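About Rendcombe

Rendcombe tests whether machines can do ordinary chores. We look at household jobs and light shop work: packing a bag, clearing a table, folding towels, refilling a shelf, sorting returns. We write up what we find in plain language, and we sell the reports to the people who would have to buy, install or work beside the equipment.

We don't build robots and we don't sell them. Our income comes from subscriptions and from paid trials. When a manufacturer pays for a trial, the report says so on the first page, and the manufacturer gets the same copy as everyone else.

How we started

The company was set up by Phúc Tăng, who had spent 19 years running stockrooms and packing lines for grocery and housewares stores. Part of that job was sitting through sales demonstrations. The machine on stage would always do the task. Then it would come to the store, and someone on the night shift would end up doing the task anyway, along with the extra work of looking after the machine.

Phúc began keeping notes on what went wrong and passing them to other managers. Those notes became our first report, which covered one job (putting groceries into bags) and ran to seven pages. Our reports are longer now, but they are still arranged the same way: the job, the objects used, what the machine did, what a person had to do.

What we do now

We have a staff of seven. Two of us used to work in retail, one cleaned hotel rooms, and the rest come from engineering and repair.

Our chore list has 700 entries. Each entry is a small job with a clear start and a clear finish, written so that a person who has never done it could follow it. "Put the snacks in the bag" is one entry. "Put the snacks in the bag with the eggs already in it" is another, and it is graded separately. We add entries when subscribers ask for them and remove those that turn out to be duplicates.

Our main services are:

Rendcombe Reports. Issued to subscribers, one chore family at a time.
Mạch. Our record-keeping tool for trials. It logs attempts, drops, resets and every time a person steps in.
Plemov trials. On-site testing in a working store or home, named after the street where we rented our first unit.
Witivov. A short training course for shop staff who will be sharing a floor with automated equipment.

Can machines do chores yet?

Some of them, some of the time. We are asked this more than anything else, and we try to give the same answer to everyone.

Machines are good at hard objects that keep their shape and sit in a known place. Boxes and bottles are mostly fine. They are much weaker with things that bend, slide or crumple. A bag of chips has no fixed edge to hold. A paper bag can tip or fold inward if it is nudged. Bagging uses both of these at once, and so it has stayed near the top of our list since the first report.

Two arms, snack-size packets and a paper bag with handles:

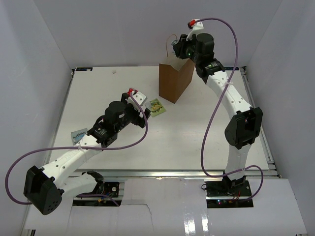
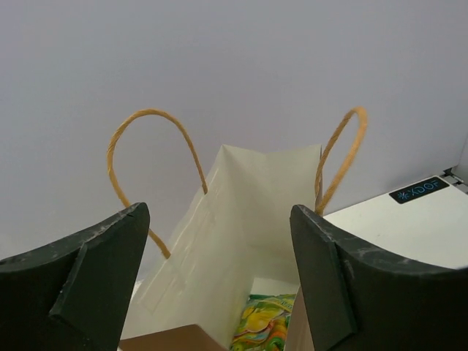
Speed matters less than buyers tend to think. A slow machine that finishes on its own can be useful overnight. A fast one that needs help every few minutes takes up a whole employee. For that reason we report time between interventions ahead of time per item, and we ask subscribers to read the two figures together.

For homes, our current advice is to wait unless you have one narrow job and a place to leave the equipment set up. For shops, it depends on how much your stock varies. A store with a short, steady product list has a better chance than one that changes its shelves every month.

Working with us

Subscriptions run from July to June. Trial requests should include a floor plan, a list of the items to be handled, and the name of the person on your staff who does the job today. We will want to watch that person work before we test anything else.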